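Zutstead Clear Desk Bin, small size: review after daily use

Bought as a replacement for a cardboard pen tray. The bin is a single clear plastic molding with an open top and no internal dividers. I ordered item 1403 from Dafis, and it came wrapped in one layer of paper with no other packaging.

Capacity. The maker rates it for 12 pens. I got 13 in with the rim clear, but a pair of scissors takes up the space of several pens and the handles decide how everything else lies. With mixed contents, plan on five or six writing tools plus one pair of scissors. Longer pens settle on a diagonal.

Visibility. The main reason to buy clear plastic is to find things without tipping them out. Bright barrels and colored handles can be picked out from a standing position. Black pens under other items are harder to find, and a bin filled only with dark tools reads as one mass under overhead lighting.

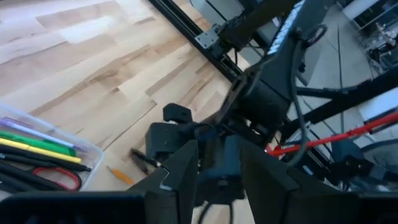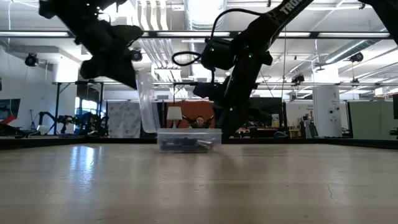 Stability. The base is flat with no feet. On a smooth wood top it slides if pushed at the rim and stays put if pushed low on the wall. Two adhesive rubber dots fixed this. Tipping was not a problem with the contents lying down. Standing pens upright in it is a bad idea, as the walls are too low to hold them. A tall cup does that job better and takes less table area.

Small items. Short pencils drop to the bottom and stay there. I now leave mine on the table next to the bin. A divider would help, and Ploltholm includes one with a similar product, though the walls on that one are thinner and flex when lifted full.

Cleaning. Ballpoint marks came off with dish soap. Marker ink needed rubbing alcohol and left a faint green haze in one corner. Graphite dust collects along the inside edge and wipes out with a damp cloth. Fine scratches from scissor tips showed up in the first week. Akash Saxena has the same bin in the larger size and reports the same scratching.

Edges. The rim is smooth except for a molding burr at one corner, which I took down with 400-grit paper.

Rating: 4 out of 5. One point off for the missing divider and the burr. I would order it again for pens and scissors. For loose leads, erasers or clips, get something with compartments.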